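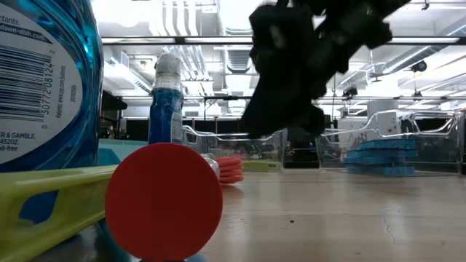 A reader wrote in to tell me that I'd now interviewed four chefs, a baker and a man who sells restaurant chairs, and when was I going to talk to somebody who does the dishes? Fair enough! I read that over my coffee and felt a bit caught out, and by lunch I was on the phone to the Laskowska, which if you don't know it is the long narrow place on the hill in Gumilham with the green awning and the very good dumplings.

They put me on to the woman who runs the dish pit. She said she'd talk to me so long as I left her name out, and so long as I called after the lunch orders had gone. "I don't want my sister sending it to everyone," she said. So no name. She's 53, she grew up over in Pellar, and she has washed dishes for a living in one kitchen or another for most of her grown-up life, with a few years out when her kids were small and a stretch at a bank that she described as "very clean and very long."

I asked the obvious thing first, which was how she got into it.

"The same way everyone does," she said. "Somebody didn't show up." She'd gone into a hotel kitchen in Pellar to drop off a set of keys for a friend, and the chef looked at her shoes, decided they'd do, and asked if she could stay until ten. She stayed until one in the morning. "I went home and my hands looked like something from the bottom of a pond. And I slept so well. I remember that more than anything, I hadn't slept like that in a year."

I wanted to know what was different from doing them at home (I do them at home, badly, with a podcast on). She laughed at me for quite a while.

"At home you're washing what you ate. You know what was in the bowl. At work you get a tray and you have to read it. You look at it and you go, okay, that's cheese, that's going to be trouble, that's egg, that's trouble, that's just soup, soup is a gift. And you sort before you touch any water. People who are new, they grab the first thing and start scrubbing. I say put it down. Look at it all. Then start."

Her order, for anyone who wants it, is glasses, then silverware, then plates, then anything greasy, and the pans at the very end in fresh water. I'd heard that from my mother, but my mother never told me the part about eggs. Cold water for egg! And for anything with dough or batter on it. Hot water cooks it on, she says, and then you're standing there with a fingernail. I've tried it on the scrambled egg pan every morning this week and I'm annoyed at how many years I've wasted.

The other thing she's firm about is soaking, and how it gets used as an excuse.

"My husband soaks," she said. "He soaks a teaspoon. I come in and there's a sink full of gray water with a knife lying in it somewhere. That's how you get cut. Never put a knife in water you can't see through. Soak one pan if it's burned, soak it for the time it takes to do everything else, and then wash it."

I asked whether they have a machine at the Laskowska, because I'd imagined her up to the elbows all night. They do. It's an old Gondus, the kind with the hood you pull down, and she talks about it the way my uncle talked about his car. It does a rack in 2 minutes when it's in a good mood. When it isn't, it stops with the hood down and hums. She knows which side to lean on. The owners have had a newer one priced up a couple of times and each time the Gondus seems to have heard about it and behaved itself for a month.

"But the machine doesn't wash," she said, and I could hear that she'd said this to a lot of teenagers. "It finishes. If you put dirt in, you get hot dirt out. Everything's scraped and sprayed before it goes in, and the big pots don't go in at all, they're too big, those are me."

On a busy night before all this, that meant 70 covers and then the same again, plates coming back before the first lot had cooled off enough to stack. She used to get through a whole apron before nine and change into a second. I asked how she kept track of it all and she said she went by sound. The dining room gets louder, then it drops when the mains land, and from that drop she had a good stretch to clear the decks before everything came back at once.

"The cooks watch the tickets. I never see a ticket. I listen to the room."

We had to talk about the past year, of course, though I'd half hoped to get through one of these without it. The dining room has been shut more than it's been open, and when you sell dumplings in cardboard boxes there aren't any plates. There were weeks last spring when she didn't have a single fork to wash. The owners kept her on, which she brought up more than once and wanted me to put in, so I'm putting it in. She learned to fold the boxes. She peeled a great many potatoes. She answered the phone, which she hated, and then got rather good at, and now there are regulars who won't order from anyone else.

"I'm nicer on the phone than I am in person," she said. I'd say she's pretty nice on both, though I suppose I only had the phone to go by.

In December they were allowed to seat a few tables again for a little while, and she told me about the first rack of real plates coming back. "I'd polished everything the day before, they'd been sitting so long they had dust on them. And then the first ones came through the hatch with sauce on, and bread, and somebody had left all their beets like people always do, and I thought, well, hello." She went a bit quiet there. I did too. Then she said that by eight o'clock she was sick of the lot of them.

You learn a lot about people from what they leave, I suggested, fishing a little. I was hoping for something juicy about the customers of Gumilham. She wouldn't give me anything you could sue over, but she did say that everyone leaves the beets, that nobody over a certain age leaves bread, and that folks on first dates leave half of everything and then ask for a box and forget the box. When a plate comes back with the sauce wiped up clean, she tells the cooks. She thinks they should hear it, and it's only the dish pit that gets to see.

Pay came up because I asked. She didn't want to put a number on it, but she said it's less than it should be and always has been, in every kitchen she's worked in, and that at the Laskowska she gets a share of the tips, which she didn't at the hotel. "People say unskilled. Fine. Come and do a Saturday and we'll see what's unskilled. I've had big strong boys cry in the walk-in." Most of the ones who quit do it in the first 3 shifts. If they come back for a fourth they'll usually stay a year. She can't tell ahead of time which ones they'll be, and she's stopped trying.

I asked about her hands, since I'd been thinking about the bottom of that pond. Gloves for the hot stuff, bare for the glasses, because she wants to feel a chip before a customer does. Plain hand cream, the cheapest, a lot of it, and cotton gloves to sleep in through the winter. She has one scar from a blender blade and she told me the story of it in far more detail than I'm going to give you here.

And soap? I'd saved this one up, having had a long argument at home about how much to use. "Less," she said, straight off. "Everybody uses too much. They squirt it on the plate, they squirt it on the sponge, they squirt it in the sink, and then they spend all night rinsing. One squeeze in the water. When the bubbles have gone flat, change the water. Don't add more soap to dirty water, you've just got soapy dirty water." I passed this along at home and it was received about as warmly as you'd expect.

She also can't stand drying with a towel. Let them stand in the rack and leave them alone is her rule, except for wine glasses, which she does with a clean linen cloth, holding the bowl and never the stem. If the towel's damp it goes in the wash. If it's been on somebody's shoulder it goes in the wash twice.

My last question was whether she washes up when she goes home. I'd expected a flat no. She does, though, every night, even when it's late and there are only a couple of mugs. Her husband is banned from the sink on account of the teaspoons. She puts the radio on low and does the glasses first.

Then she had to go, somebody was calling through the hatch about lids. The Laskowska is doing pickup until they can open up again, and she says to ask for the mushroom ones and to call before six if you want a person with any patience on the other end.

Feb 6, 2021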